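3.2 Why households keep bad tables

The survey form asked respondents to name the oldest piece of furniture still in daily use, to state how it had been acquired, and to explain why it had not been replaced. We expected the third item to be left blank. It was the item people wrote on the back of the sheet to finish. Of the 829 households that returned a usable form, 396 named a table, and these households form the sample for the rest of this section. Chairs came second and are dealt with in Section 4, where the tone of the responses is a good deal angrier.

A word on what counts as a table. Our coding guide for the Mimholm returns allowed any raised flat surface at which a member of the household ate, worked or sorted mail. This let in a door laid across two trunks, a workbench, and one piano. Tullstead respondents were more conventional, or had been visited more recently by relatives. We kept all of these in the sample, on the ground that a household that eats dinner off a door has made a decision, and decisions were what we were after.

Condition was rated by the respondent on a four-step scale running from "like new" to "would not give away." Self-rating has known problems. Owners of scratched tables tended to rate them higher than visiting coders did, and owners of nearly spotless ones rated them lower, often with an apology. Where the two ratings differed by more than one step we used the coder's, except in the piano case, which we let stand.
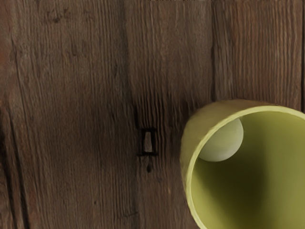
Figure 2. Rendered surface: dark brown planks, grain deeply marked, matte finish, with cup and ball at lower right. Coders placed surfaces of this kind at step three.

3.3 Reasons given for keeping

The reasons fell into groups more easily than we deserved. The largest group was inheritance. A table that had come from a parent or grandparent was kept in nearly any condition, and the respondent usually supplied its history without being asked. These histories were generous. Several tables were said to have crossed an ocean, and one had crossed it in both directions after a quarrel. We made no attempt to verify any of this and were advised by the people who own the tables not to start.

The second group we labeled "too big for the door." These tables had entered the house before a wall, a stairway or a second marriage, and could no longer leave it in one piece. Respondents in this group reported low affection and high permanence. When asked whether they would replace the table if it could be removed, most said yes at once, then crossed it out. We coded the crossing out as a separate response after some debate.

The third group gave wear itself as the reason. A marked table, they wrote, is one on which a child can do homework and an adult can put down a hot pan without a family meeting. This agrees with Perić, whose earlier work on kitchen floors describes the first scratch as the point at which a household begins to use the thing it bought. Our respondents put it less gracefully, but they had been living with the tables longer.

Twelve households fit none of the groups. Their answers include "it was here," "what would we put the radio on," and a drawing of a table with no text. We report them for completeness.

3.4 Replacement, attempted and otherwise

A smaller set of households had bought a new table at some point and kept the old one anyway. The new table was nearly always put in the better room, where it was covered with a cloth, and the old one went on being eaten at. In Mimholm the usual arrangement was to move the old table to the kitchen. In Tullstead, where kitchens are smaller, the new table was more often the one that moved, first to a bedroom and later to a cousin.

The Nendanent catalog, which supplied our list of retail table types, sorts its stock by seating capacity and shape. Neither feature predicted whether a new table would take over the work of the old one. The best predictor in our data was whether anyone in the house had been told to be careful with it. Households that reported such a rule also reported following it, chiefly by sitting somewhere else.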